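Unit 6: Wheel Alignment and Tire Wear

Reading before the lab: Chapter 9 of the course pack, sections on toe, camber and caster. Bring the wear chart handed out in October.

6.1 Terms

Toe is the difference between the distance across the front of two tires on the same axle and the distance across the rear. If the fronts of the tires are closer together, the axle has toe-in. If they are farther apart, it has toe-out. Toe is given in degrees or in millimeters. State the unit every time.

Camber is the tilt of the wheel seen from the front of the car. A wheel that leans out at the top has positive camber. Most passenger cars run a small negative figure at the front and a slightly larger one at the rear.

Caster is the tilt of the steering axis seen from the side. It has little direct effect on tire wear. It does affect how the steering returns to center after a turn. Unequal caster from left to right can make a car drift toward the side with the lower value.

Thrust angle is the direction the rear axle points, compared with the centerline of the body. If it is not zero, the driver holds the steering wheel off center to go straight.

6.2 Checks before measuring

Alignment readings taken on a car with worn parts are of no use. Check the following in order:
Tire pressures, set cold to the door placard.
Tire sizes, matched across each axle.
Wheel bearings, for play.
Ball joints and tie rod ends, for play.
Control arm bushings, for cracks and movement.
Ride height, against the service data.

Remove heavy cargo unless the maker calls for a stated load. Fuel level is noted on the sheet.

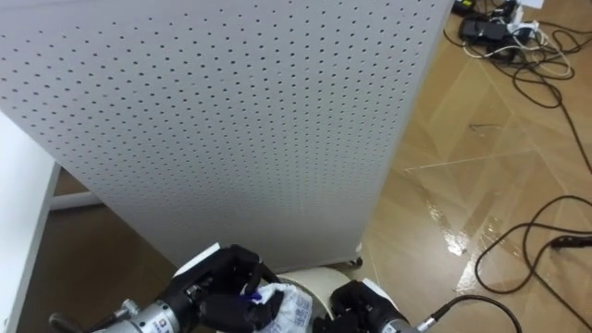
Roll the car forward onto the turn plates with the pins in. Pull the pins only when the car is centered. Bounce each end of the car to settle the springs, then take the readings. A car that has just been lowered from a lift will show false camber until it has been rolled or bounced.

6.3 Order of adjustment

Rear camber, rear toe, front caster, front camber, front toe. Front toe is always last, as every other front adjustment changes it. Lock the steering wheel level before setting front toe. Turn both tie rods as needed to bring each side to half of the total.

Not every car has every adjustment. On many strut front ends only toe can be set without added parts. If camber is out of range and cannot be adjusted, look for a bent strut, knuckle or subframe before ordering a camber kit.

6.4 Worked case

Lahlou's handout gives a sedan with total front toe of 0.40 degrees in and a target of 0.10 degrees in. The left side reads 0.30 and the right 0.10. Each side should be 0.05. The left therefore changes by 0.25 toward out and the right by 0.05 toward out. Setting the full change on one side gives the correct total but leaves the steering wheel off center.

6.5 Wear patterns

Feathered edges across the tread: toe.
Smooth wear on one shoulder: camber, or toe on some rear axles.
Both shoulders worn: low pressure.
Center worn: high pressure.
Cupping: weak dampers or poor balance.

Lab sheets go to Othmane Abdel Hamid. Show before and after readings for all four wheels, with units.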